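Trudero Software › Galerie › Schlagwörter: Greifen, Bahnplanung, Werkzeuge

Diese Website verwendet Cookies. Mit der weiteren Nutzung erklären Sie sich damit einverstanden. [OK] [Mehr erfahren]

Brötchen, Bahnplanung und andere Zumutungen: Unsere Software bei der Arbeit
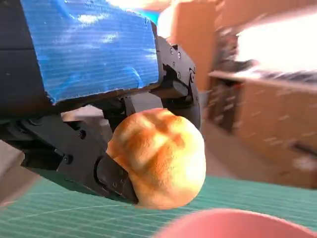
Warum ausgerechnet Brötchen

Wer Trudero noch nicht kennt: Das ist unser Softwarepaket für Greifaufgaben, von der Wahrnehmung über den Planer bis zum Regler, der am Ende alles ausbaden muss. Angefangen haben wir brav mit Würfeln. Würfel sind dankbar, sie haben Kanten, und der Planer liebt Kanten. Leider hat uns noch kein Kunde wegen eines Würfels angerufen.

Das Brötchen steht dagegen für alles, was im Datenblatt fehlt. Es ist fast rund, die Kruste glänzt, und sein Gewicht hängt davon ab, wie lange es schon herumliegt. Ein Finger drückt links unten in die Kruste, rechts hält die Gegenseite dagegen, und unter dem Ganzen liegt die grüne Schneidematte mit ihrem Raster. Rechts unten schaut der rosa Rand einer Schüssel herein. Für die Software besteht diese Szene aus zwei Kontaktflächen, einer Zielpose und einem Haufen Annahmen.

Zur Wahrnehmung

Die Kamera sitzt am Handgelenk und bekommt alles ab, was eine Handgelenkkamera so abbekommt: Gegenlicht, Bewegungsunschärfe, die eigenen Finger. Der Segmentierer von Kohlhase (unser Wahrnehmungsmodul, benannt nach einer Bushaltestelle) schneidet deshalb zuerst den Greifer aus dem Bild heraus. In Version 1 hielt er den Greifer gern für das Objekt und schlug vor, ihn zu greifen. Formal war der Vorschlag erreichbar.

Trainiert wurde die aktuelle Fassung mit 2.777 von Hand nachgezogenen Masken. Yuk-lan Fu hat den größten Teil davon gezeichnet und möchte zum Thema Krustenrand nicht mehr befragt werden.

Zur Planung

Der Planer zieht für jeden Griff 768 Kandidaten und wirft die meisten gleich wieder weg. Übrig bleiben die Griffe, bei denen die Finger einander gegenüberliegen, der Arm keine Verrenkung braucht und die Schüssel nicht im Weg steht. Der letzte Punkt kam erst später dazu. Die Schüssel war bis dahin für den Planer reine Dekoration.

Beim Weg zur Ablage rechnen wir das gehaltene Objekt als Teil des Arms mit. Klingt selbstverständlich, steht in unserem Änderungsprotokoll aber unter »neu«. Den Rand der Schüssel blasen wir künstlich um 16 Millimeter auf, damit der Planer Respekt bekommt. Wer kleine Schüsseln hat, muss den Wert herunterdrehen, sonst meldet Trudero »Ziel nicht erreichbar« und bleibt höflich stehen.

Zur Regelung

Die Fingerkraft wird nachgeregelt, sobald der Kontakt erkannt ist. Zu wenig, und das Brötchen rutscht. Zu viel, und man hat Paniermehl. Aušra Raudsepp hat den Regler so umgebaut, dass er die Kraft in 25 Stufen anfährt – vorher gab es zwei, nämlich offen und zu. Die Parameterdatei heißt immer noch »broetchen_final_neu2.yaml«, und an diesen Namen traut sich inzwischen keiner mehr heran, weil drei Skripte danach suchen.

Wer die Kraftkurve selbst einstellen will, findet sie unter »Greifen > Nachgiebigkeit«. Die Voreinstellung »weich« ist für Backwaren gedacht. »Sehr weich« ist für Vorführungen gedacht.

Zum Werkzeug drumherum

Jeder Lauf landet in Handholm, unserem Protokollbetrachter. Dort liegen Kamerabild, Gelenkwinkel und Planerentscheidung auf einer gemeinsamen Zeitachse, und man kann zurückspulen, bis man den eigenen Fehler gefunden hat. Das dauert meistens kürzer, als einem lieb ist. Seit dem letzten Update lassen sich auch Kommentare an einzelne Zeitpunkte hängen. Der häufigste lautet bisher »hä?«.

Noch offen

Transparente Schüsseln, gestapelte Schüsseln und alles mit Mohn. Der Mohn macht dem Segmentierer zu schaffen, er erkennt zu viele Objekte auf einmal und möchte jedes einzelne davon planen. Der Zweig dafür heißt »sandungate« und wird im November zusammengeführt, sofern bis dahin die Tests durchlaufen. Wer mitlesen will, abonniert das Änderungsprotokoll; Fehlermeldungen bitte mit Handholm-Datei und ohne Handyvideo vom Bildschirm.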